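Preswood Household Recycling Service – changes to kerbside collection from March. This thread sets out what residents need to know. 1/9

Collection of mixed containers will move from weekly to fortnightly in the Drudell and Villalobos precincts. The change affects 2486 households. Paper and cardboard will continue on the present schedule. 2/9
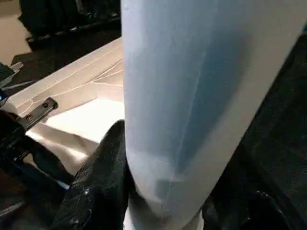
Residents in both precincts will receive a printed calendar by post in February. Households that have not received one by the end of that month should contact the service centre, quoting the number on the lid of their bin. 3/9

Rigid plastics that do not fit in the kerbside bin may be taken to the Plonolov Road depot. The limit is one trailer load per visit. Items over 800 millimetres in length should be placed in the bay to the left of the weighbridge. 4/9

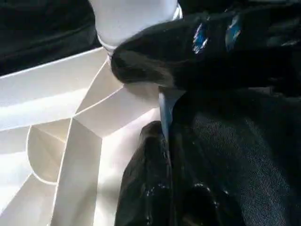
White moulded plastic, with raised ribs.

Please remove metal screws, hinges and batteries before drop-off. Soft plastics, including bags and film, are not accepted at the depot or in the kerbside bin. Garden hoses are also excluded – they catch in the sorting line and have caused several stoppages this year. 5/9

The depot will open at 7.30 am and close at 4 pm. The gate on the creek side remains closed to vehicles while the culvert is repaired. 6/9

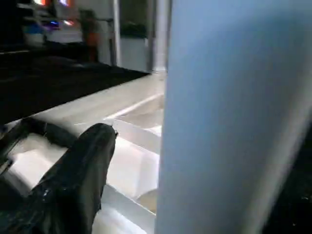 A total of 773 submissions were received during the consultation period. Of these, 97 asked for a larger bin to offset the longer interval between collections. A 360-litre bin will be available on application at no charge to households of five or more. Other households may apply for the larger size at the standard annual fee. 7/9

Kenneth Morrison, Manager of Resource Recovery, will take questions at the Preswood Library meeting room at 6 pm on the first evening of the February information series. An Auslan interpreter has been booked for that session. 8/9

Application forms for the larger bin are held at the library and the service centre. Forms returned before the end of February will be processed ahead of the changeover. 9/9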